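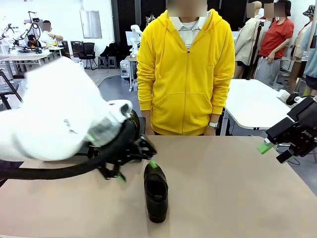 6 min read

When the youngest child leaves for school

In the first week of September, the parents of Danton's incoming kindergarten class are invited to stay behind after the morning bell. Coffee is served in the school library. The invitation lists the session as an orientation, and the first half is devoted to lunch accounts, bus tags and the procedure for reporting an absence. The second half has no printed agenda. It was added by the school four years ago, after staff noticed that a number of parents were still sitting in their cars in the parking lot at ten o'clock.

The families in the room that morning fall into two groups. Some are sending a first child. Others are sending the last one, and it is this second group that the school has come to pay particular attention to. For a parent who has been at home, or has worked part-time, the start of kindergarten for the youngest child brings to an end a stretch of life that may have lasted ten years or longer. Friends and relatives tend to treat it as a holiday. The parents themselves often describe something closer to the first weeks after a job has ended.

One mother of three, who had looked forward to the date since spring, spent her first free morning cleaning the inside of the refrigerator. She then drove to the supermarket, bought nothing that was needed, and was back at the school gate forty minutes before dismissal. She asked that her name not be used, and added that she had told her husband she had been to the gym.

Accounts of this kind are familiar to the staff of the Gullent Family Center, which has offered a daytime group for parents at this stage for several years. The group meets on Friday mornings in a ground-floor room with a kettle and a long table. There is no fee and no registration. Attendance is highest in the fall and falls away after the winter break, and the center regards this as a sign that the group is doing its work.

The conversation seldom begins with feelings. It begins with schedules. The school day in Danton runs from 8:30 to 2:50, and once the drive in each direction has been subtracted, the time that remains is shorter than most people had imagined. It is too short for many full-time positions and too long to fill with errands. Several of the parents in the group had made ambitious lists during the summer – a course, a garage to clear, a return to running – and found by the third week that the lists had not been touched.

The center's advice on this point is modest. It recommends that parents make no large decision before Thanksgiving, and that they choose one fixed commitment outside the home each week. The nature of the commitment is left open. A swimming lane, a shift at the food pantry and a standing breakfast with a sister have all served. What appears to help is that someone else expects them to be there.

Money enters the discussion early. For families who have been paying for preschool, the change brings relief, although after-school care soon takes back part of the gain. A program run out of the Jullham Community Hall charges $72 a week for five afternoons, and had 80 children enrolled by the end of last year with a waiting list behind them. Parents who are considering a return to paid work are encouraged to put a child's name down well before they have a job offer in hand. Many learn of the waiting list only when they call to ask for a place.

The question of work itself is harder. Parents who have been away from an office for a decade speak of it with a caution that can surprise former colleagues. One father, who left a position in insurance when his second child was born, said that he had rewritten the first line of his résumé so often that he no longer recognized the person it described. He eventually took a post at a hardware distributor, three days a week, at a lower grade than the one he had left. He has not regretted it, though he admits that the first paycheck was opened with some apprehension.
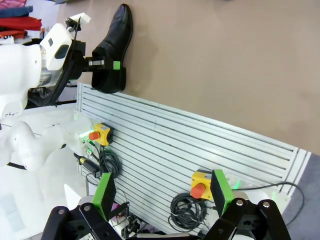

Others do not intend to return to paid work, or not yet, and they report a different kind of pressure. While there was a toddler in the house, the arrangement needed no defense. With the house empty for six hours a day, relatives begin to ask what is done with the time. The question is usually put kindly. It is also put repeatedly, and by November several members of the group had prepared an answer to it. Those with aging parents found that they were now assumed to be available for every medical appointment, a duty that had previously been shared among brothers and sisters.

Marriages and partnerships are affected as well. A division of household labor that was settled when the children were small may go unexamined for years, and the start of school is often the first occasion on which it is looked at again. Staff at the center suggest that couples hold that conversation deliberately, at a table and before the end of October, so that it does not take place in a doorway during an argument over the laundry. They suggest writing down who does what, including the small tasks such as permission slips, birthday gifts and the replacement of outgrown sneakers.

The children, for their part, generally adjust on a schedule of their own. Teachers in Danton observe that many kindergartners are cheerful at the classroom door and fall to pieces at home, at four in the afternoon, over a cracker that has broken in half. Parents who had hoped for a lively report of the school day are met with silence. The school advises a snack, a quiet hour and no questions before dinner. Details tend to emerge in the bath, or in the dark after the light has been turned off.

There is some interest in extending the center's work beyond Gullent. The Fahmy Fund, a small local charity that supports family programs in the county, has awarded a grant of $3,000 toward a second weekly session in Jullham, to be held in the evening for parents who cannot attend during the day. The money will cover room rental and childcare for the younger brothers and sisters who would otherwise keep a parent at home. A start is planned for after the winter break.

In the school library, the second half of the orientation ended shortly before ten. A few parents exchanged telephone numbers. Two of them walked out together to the parking lot, where they stood talking between their cars for a while, and then agreed to go and find some breakfast.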